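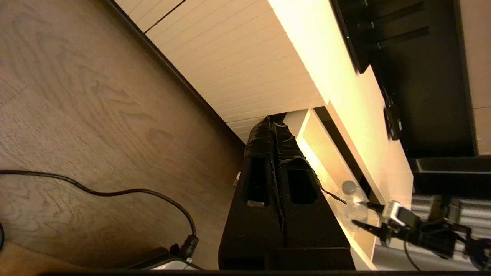
Turalus Living Room Tidy-Up Notes

README for version 4 of the collection

Welcome! Turalus is a set of short written notes and pictures on one small piece of home life: picking things up in the living room, with most of the attention on the space near the television. We love this corner of the house. It collects drinks, remotes, chargers, mail and single socks faster than any kitchen counter we know, and it is hardly ever written about.

The notes are kept by Pierina Farina and Gualtiero Bassi. Pierina writes most of the room entries and Gualtiero looks after the word list and the index.

What is in it

The collection has 3000 entries. Each entry is one item in one place, with a line or two about where it was found and where it ought to live. A typical entry reads like this:

item: water bottle, clear plastic, white cap
place: beside the TV stand, lying on its side
room: living room, wood floor
nearby: large black object with two rectangular openings, thin black wire
goes to: kitchen or recycling

The "goes to" line is the household's own choice and it varies a lot. Bottles are a great case. Some homes refill them for weeks, some rinse and recycle the same evening, and one family lines them up by the back door for watering seedlings. We keep whatever the household said, even when two entries from the same street disagree.

Sections

Skotdale – living rooms with a TV stand or a low cabinet. The biggest section and the one most people should start with.

Catacutan – shared rooms, such as student lounges and a few waiting rooms. More cups, fewer remotes.

Zastden – the odd corners: under sofas, behind curtains, the strip of floor between a cabinet and the wall. It has only 1000 entries but it is the most fun to read.

Word list

We try to use the words people use at home.

TV stand: any low cabinet with a television on or above it. "Media console" and "entertainment unit" were folded into this in October.
Bottle: plastic, glass or metal, with or without a cap. The cap goes in the item line if there is one.
Wire: anything thin and flexible that trails. We don't say what a wire is for unless the household told us.
Black box: retired! It was being used for speakers, routers, game consoles and subwoofers all at once. Please write "large black object" or "small black object" if you aren't sure, and add the shape.
Baseboard: the strip where the wall or a panel meets the floor. Good for saying where small things rolled to.

How places are written

Start with the biggest piece of furniture, then say which side, then say what the item is resting on. "TV stand, left side, floor" is perfect. Please avoid "over there by the thing," which we have received 14 times and have grown very fond of.

Glossy white furniture gets its own tag (gloss-white) as warm lamps turn it yellow or cream in pictures, and people were tagging the same cabinet as two different ones. If the top looks cream under a lamp but you know it's white, write white. Clear bottles have a tag too (see-through), and it's worth using – they pick up the color of whatever is behind them and are easy to miss on a first look.

Good uses

Making a chore chart that matches what really ends up on the floor. Practicing household vocabulary with new English speakers (Gualtiero's evening group has had a wonderful time with the Zastden section). Planning storage around a TV stand, especially recessed shelves, which tend to fill up with whatever was closest. Checking a sorting list against real rooms.

Less good uses

The entries can't tell you how messy homes are in general. Households picked their own rooms and their own moments, and plenty of them did a quick sweep first. Please don't use the notes to work out how much people drink or what they buy, either. Brand names are left out of the item line on purpose.

Known gaps

Carpeted rooms are thin on the ground, and we'd be thrilled to get more. Wood floors make up most of Skotdale. Liquids are not recorded, so a bottle is just a bottle whether it is full or empty. A few older entries still say "cabinet" where the word list would now say "TV stand," and Pierina is fixing those as she comes across them.

Adding entries

One item per entry, please, even when five things are sitting together. Read the word list first, then send plain text with the fields in the order shown above. Leave a field blank if you don't know. New households are welcome at any time – tell us the room and the floor type and we'll set up a folder for you.

Last updated Friday, March 15, 2024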